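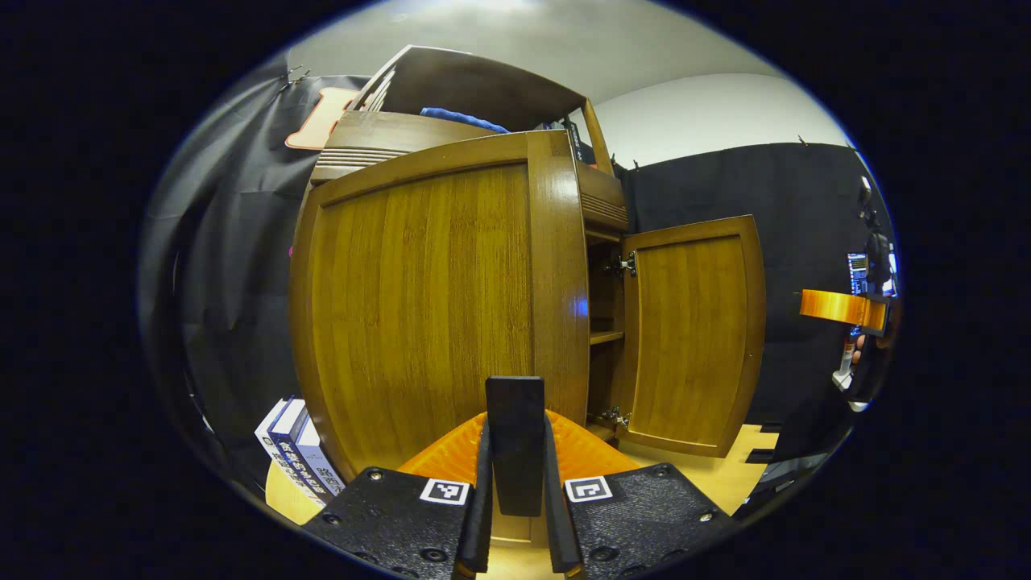 Bożena Grabowska asks whether the door rule should cover the end of a take as well as the start, and she wants it settled before Ekden get our next batch. Fair point. Draft wording as of April, please correct in the margin.

Door tasks, hand-held grippers

1. Write the start state on the sheet before recording. "Open" on its own won't do. Put which door and how far: closed, part, full.
2. Fingers fully apart on approach. Close on the door edge or knob only, never on the panel face.
3. Hold the end state for 6 seconds, hands still. Takes without the hold get marked short and kept in a separate folder.
4. With two grippers in use, agree who moves first. The second stays back until the first has let go.
5. Markers on both plates checked every 15 takes. Wipe, and look for lifted corners.

Batch is 2,000 takes, so a loose rule now means a lot of relabelling later.
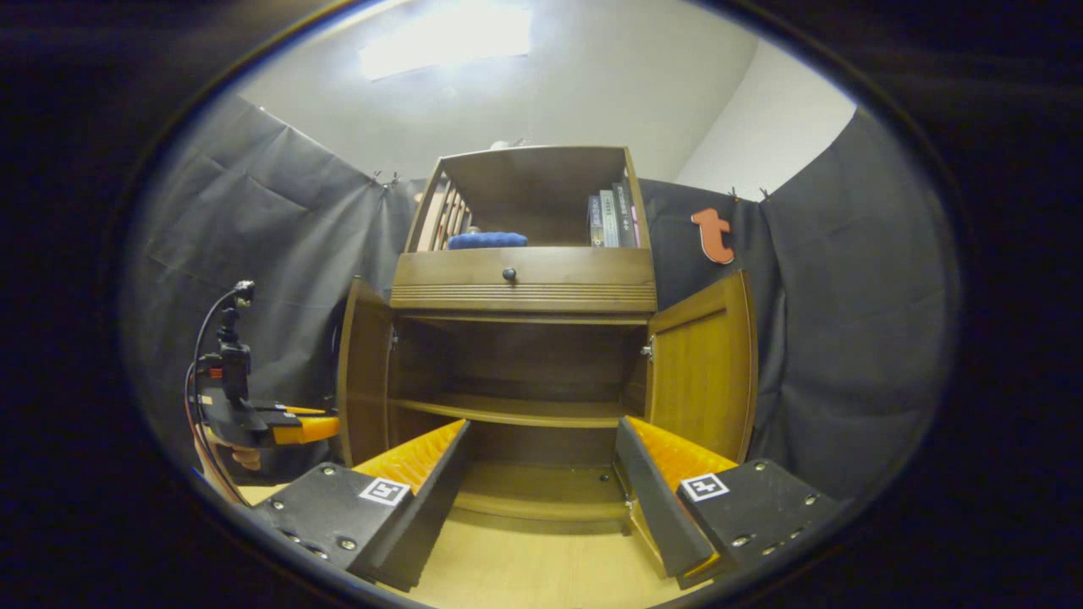

Rule 4 is the one I'm least sure of. Viorica Roman wants a spoken cue, but the Brinard sheet has no column for it and I don't want to add one halfway through. Leaving it as agreed beforehand for now.

Still open: what counts as "part". I've put roughly a hand's width. Cordier use an angle, but we have no quick way to measure one at the cabinet. Also need to say whether a door that swings back during the hold is a fail or a repeat. I'd say repeat, same take number with a letter after it.

Copy to Atatholm once Bożena has been through it.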